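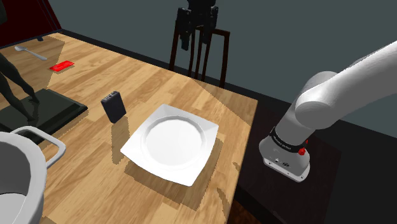
1/ Rural broadband and small software firms: a thread
Spent the morning at the Brudungate digital skills day and my notebook is full, so I'm putting it all here before I lose the thread (sorry).

2/ Quick background for new followers. Brudungate is a market town with one decent fibre line and, until a couple of years ago, hardly any tech jobs. Now it has 11 small software firms! Most of them rent desks in the old grain exchange.

3/ First talk was Neema Nyanda from Nikgate, on hiring people who've never written code for a living. They take trainees on in pairs, pay them from the first day and put them on real support tickets by week two. I loved this.

4/ Her slide on where the trainees came from was great - bus drivers, a pastry chef, two people from the same call centre. The course lasts 7 months and there's no exam, just a piece of work you have to show to the whole office.

5/ Someone asked what happens when the trainees leave for the capital. Neema said some do, and a few of them send work back. Fair answer, though I'd like to see it over a longer stretch.

6/ Then Léonie Guillot on exports. She runs the Clikov side of things, selling stock-keeping software to small wholesalers abroad, and she was very funny about VAT forms. Not a sentence I expected to type.

7/ Her main point: the coding is the easy bit. Translating the help pages, finding someone to answer the phone in the right language, getting paid on time - that's where small firms get stuck. She wants a shared export desk in town and I'm all for it.

8/ The Obradović grant got a lot of questions. It pays 70 per cent of the cost of new equipment, but you have to spend the money first and claim it back. For a firm with three people that's a big ask. Plenty of nodding in the room.

9/ Next round opens in December, and the form is meant to be shorter. If you've filled in the old one, please tell them which pages to bin! They sounded keen to hear it.

10/ Also learned that the upload speed at the far end of the high street is still dreadful. A man with a web design business drives his big files to his sister's house. More on that once I've rung the council.

11/ Slides should go up on the town website next week and I'll add the link under this post. If you were there and I've got something wrong, shout.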